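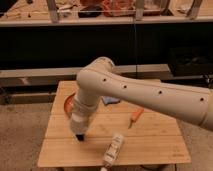
The Table

Lleucu Vaughan had bought the table from a man in Landeg who was moving to a smaller place. It was square and pale, made of long planks that ran side to side, and it was the first piece of furniture she had paid for with her own money. She was 40 at the time. Before that everything had come from her mother or from Iestyn.

Iestyn Trevor came over on a Saturday to get the last of his things. He had called first, and she had told him two o'clock. He was early, so he sat in his car until two and then rang the bell.

"You got a table," he said.

"In May."

He put his hand flat on it and pushed, to see if it would rock. It didn't. He looked a little disappointed.

She had put his things out where he could find them. There were odds and ends from the kitchen drawer, and a round dish the color of a ripe persimmon that they had bought together on a trip neither of them had enjoyed much. She had gone back and forth on the dish. She used it most days. But he had been the one to pick it up in the store and carry it around while she looked at other things, and he had paid for it, and that seemed to settle the matter.

"I thought you'd want to keep this," Iestyn said.

"It's yours."

"I don't remember it being mine."

"You paid for it."

"I paid for the gas, too."

He sat down. She hadn't asked him to, but there was a chair and he had driven 322 miles, so she filled the kettle. He talked about his new job at Kovitz, where he shared an office with a man named Pranab who ate the same soup every day. He said the apartment was fine. It had come with a table that folded down from the wall, and if you leaned on it while you were eating, it folded the rest of the way.

"Has that happened?" she asked.

"Twice."

She laughed, and he did too, and then they were quiet while the water heated.

When the tea was made she brought it over and looked for somewhere to set his cup. His things were in the way. He moved them over with the side of his arm, and the dish slid toward the left edge and stopped there. She reached out and pulled it back a few inches.

"See," he said. "You want it."

"I don't want it broken."

They drank the tea. He asked about her mother's hip and she told him. She asked if he had found a dentist and he said he was looking. Outside a neighbor was trying to start a mower, and they both listened until it caught.

At three he got up and packed the drawer things into the box he had brought. He folded the flaps down one under the other, the way she had shown him years ago when they were moving in together. He left the dish where it was.

"I'd only eat off it over the sink," he said.

She walked him down to the car and held the door while he put the box on the back seat. He said he would call when he got in, and she said he didn't have to, and he said he knew that.

Upstairs she washed both cups. Then she took three onions out of the bag under the counter, put them in the dish, and started on dinner.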